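About Junenby

Junenby is a small school for adults who want to write and talk plainly. We teach evening classes in everyday writing: letters, complaints, applications, minutes, instructions, the note you leave for the person who covers your shift. We don't teach novels or poetry, and we don't teach anyone to find their voice. Most of our students have a voice. They would like the landlord to answer it.

We are suspicious of pages like this one. Before we wrote it we read a good many "about us" pages from other schools, and by the end we couldn't have said what half of them taught. Everyone was passionate. Everyone was on a journey. One place described itself as a learning ecosystem, and we had to call them to find out that it was a typing course. So we will try to stick to what we do, what it costs, and what we can't promise.

How we started

Hortensia Sepúlveda opened the school after a long stretch of working in the correspondence office of an insurance company, where she read letters from the public all day. Her view, then and now, is that people who wrote badly were treated worse than people who wrote well, even when their claims were the same. She has no study to back this up. She has boxes of memories and a short temper about it.

The first class met in the back of a fabric store called Kamolrat, at a cutting table, after closing. There was one lamp and the chairs didn't match. It is tempting to make this sound charming. It was cold, and two students quit over the chairs. We moved out when the store needed the space for stock, and we have been in our present rooms on the second floor ever since. The elevator is slow but it works. If stairs are a problem for you, tell us when you sign up and we will meet you at the side entrance, which is the one nearest to it.

What we teach

The main course is called Plain Letters. It runs for 10 weeks, one evening a week, and the fee is $250. That covers the workbook and all the paper you can use. It doesn't cover parking. You bring something you need to write, and you write it. If you don't have anything, we have a drawer of old disputes with the names taken off, and you can pick one of those.

In the first weeks we cut. Students tend to arrive with a page and leave with a paragraph, and some of them are annoyed by this. After that we work on order: what the reader has to know first, what can wait, what should go in a separate letter to a separate person. Grammar comes up when it gets in the way. We do not start with it, and we have never seen a drill on commas get anybody a refund.

We also run a shorter course on instructions. You write directions for an ordinary job, such as folding a fitted sheet or resetting a thermostat, and another student has to follow them without asking you anything. It is the most popular thing we do and also the one with the most arguments.

What we don't believe

We don't believe in learning styles. We have been sold the idea several times, once with a free tote bag, and we haven't seen it help anyone here write a clearer sentence.

We are doubtful about certificates. You can have one if your employer wants it, and it will say that you attended. It won't say that you excelled, as we don't grade. We used to print them on heavy cream paper with a seal, until we noticed that people were more pleased with the paper than with their letters.

We tried two writing programs, Storia and Ileo, for a term each. Storia marked every long sentence in red, including good ones. Ileo gave each letter a score, and students began writing for the score. Perhaps they suit other classrooms. We went back to pencils and to reading things out loud, and we haven't felt the need to look again.

And we doubt most of what schools say about results. In our files are 3285 letters that students agreed to let us keep, and we could tell you that they are better at the end of the course than at the start. We think they are. But we are the ones who picked the letters, and the ones who get paid if you believe us. Come to an open evening and read a few for yourself. Bring a skeptical friend.

Who teaches here

Hortensia still takes the Plain Letters group. The other classes are shared among part-time teachers who have day jobs in offices, a court clerk's department and a hospital billing desk. None of them came to us with a teaching degree. We know some people will mind that, and it seems fair to tell you before you pay.
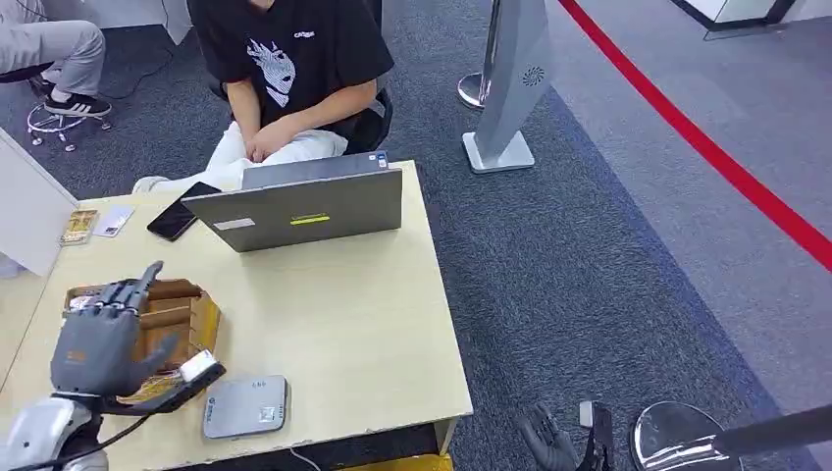 At the table at Junenby.

Joining a class

New groups start in April and again after the summer. Groups are small and we don't add chairs once they are full. You can sign up by phone or by coming in; there is an online form too, but we check it less often than we should, so please call if you haven't heard back.

If you come to the first evening and don't like it, tell us before the second one and we will return the whole fee. You don't need to give a reason. If you quit later on, we return nothing, and we would like you to know that now and not find it in small type afterward.

Open evenings are free. There is coffee, which is ordinary. You can sit in on a class, ask the students what they think while we are out of the room, and go home without leaving us your email address.

This page was last changed on 12 May 2019. If something on it is unclear, write and tell us which sentence.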